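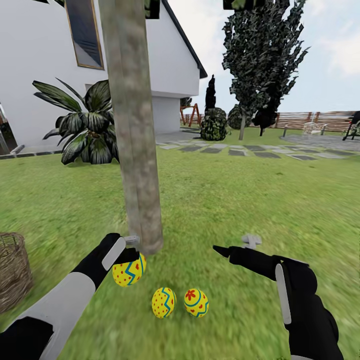 Figure 3. Simulated egg-collection task, garden layout: one egg held in the left gripper, two on the grass, basket at far left.

3.2 Randomizing the background

Gollix trains a two-arm policy on rendered episodes only. Object poses and the surrounding layout are resampled per episode – the task wording stays fixed. Hartono's baseline used a single layout and 114 episodes. With 19 layouts and the same episode count, success on unseen layouts rose from 49 to almost 88 percent.

Note that total data did not change. The gain is attributed to layout variety, but egg pattern was also resampled, so the two effects are confounded. See Problem 2.

Reading: Hartono, Sections 4 and 5.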